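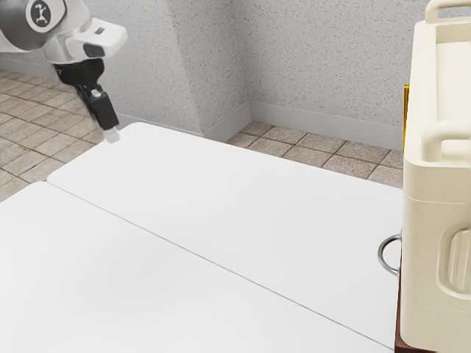

Fórum > Robótica > Simulação > Falhas e diagnóstico

Pinça atravessa o tampo da mesa em simulação, só perto do canto, e o braço dispara

Colocado por grilier_sim em 18 de janeiro de 2022

Tenho uma célula simulada com um braço e uma pinça paralela sobre duas mesas retangulares brancas, colocadas topo a topo. A tarefa é simples: descer até ao tampo, tocar, registar a altura e subir. Serve para calibrar a altura da mesa antes de pôr objetos.

O passo de física está em 2 ms e o controlador de posição corre a 500 Hz. No meio da mesa de trás tudo funciona. Quando o alvo fica junto ao canto mais afastado, do lado do braço, acontece uma de duas coisas:

- a ponta do dedo para antes do tampo, sem contacto registado, e o programa fica à espera;
- a ponta entra no tampo sem resistência, e um ou dois passos depois o simulador expulsa-a com uma força absurda. As juntas saturam e o braço vai parar a uma pose impossível.

Em 589 execuções, a segunda falha ocorreu apenas com alvos junto ao canto. Já aumentei a rigidez do contacto e ficou pior. Já baixei a velocidade de descida e a falha tornou-se mais rara, mas não desapareceu. As mesas vieram do pacote de mobiliário Loltico, sem alterações. O mesmo programa vai passar em abril para o braço real, portanto preciso de perceber a causa e não apenas de a esconder.

Mirta Arancibia

São duas falhas diferentes e convém separá-las.

A segunda é quase de certeza geometria de colisão. A malha visual e a malha de colisão não são a mesma coisa. O bordo de trás dessa mesa tem um lábio ligeiramente arredondado. Se o pacote traz uma caixa simples como colisão, a caixa costuma terminar antes do arredondado, ou então fica um pouco abaixo dele. Se traz a malha original não convexa, o lábio é feito de triângulos muito finos e as normais de contacto mudam de direção de um triângulo para o seguinte. Com a ponta do dedo a penetrar nessa zona, o resolvedor escolhe uma normal lateral ou invertida e aplica a correção toda num passo. Aumentar a rigidez agrava exatamente isso.

Procedimento:

1. Ative a visualização das formas de colisão e esconda as visuais. Compare o contorno no canto.
2. Substitua a colisão do tampo por uma única caixa espessa, com a face superior à cota do tampo visual. Uma casca fina, sem volume, deixa passar a ponta com facilidade.
3. Verifique a colisão do dedo. A ponta é uma peça pequena e curta; em muitos modelos de pinça só a base tem forma de colisão e a ponta é apenas visual.
4. Limite a velocidade máxima de despenetração, se o seu motor de física o permitir.
5. Só depois volte a mexer na rigidez.

Quanto à primeira falha, imprima a pose da ponta calculada pela cinemática e compare-a com a pose do corpo no simulador. Se a diferença for constante em toda a mesa, a transformação da ferramenta está errada. Se crescer em direção ao canto, veja os limites das juntas e o erro estático do controlador. Não se guie pelo que vê na janela: com as sombras fracas e o tampo branco mate, um dedo a pairar e um dedo encostado parecem iguais.

Antes de passar ao braço real, acrescente uma condição de paragem por força e outra por tempo. Um programa que espera indefinidamente por um contacto que não chega não deve sair da simulação.

palma_ctrl

Reduz o passo para metade e sobe o número de iterações do resolvedor. Comigo resultou sempre.

Alanden

O passo mais curto reduz a penetração por passo, mas não corrige uma normal errada. Tive um caso parecido com duas mesas encostadas e acrescento um ponto que falta acima: veja também a junta entre os dois tampos. Se as duas caixas se sobrepõem ou diferem em altura, a pinça prende ao deslizar de uma para a outra. Usei uma só caixa de colisão para o conjunto e mantive as duas malhas visuais.

Para a expulsão, pus um vigilante simples: se a velocidade de qualquer junta ultrapassar o limite do fabricante durante a descida, a execução é abortada e o estado dos últimos 300 passos é gravado. Foi com esse registo que encontrei o triângulo responsável.

Comentários

grilier_sim: Confirmado. A caixa de colisão acabava antes do lábio, e a ponta do dedo não tinha forma nenhuma. Corrigi as duas coisas e a expulsão não voltou a aparecer. A paragem antecipada continua; era a transformação da ferramenta, estou a medir.

palma_ctrl: Então o passo mais curto só disfarçava. Fica a nota.

Mirta Arancibia: Repita a série completa com a rigidez original antes de dar o caso por fechado.

Contacto | Regras de publicação | © 2022 Comunidade Alanden | Voltar ao topo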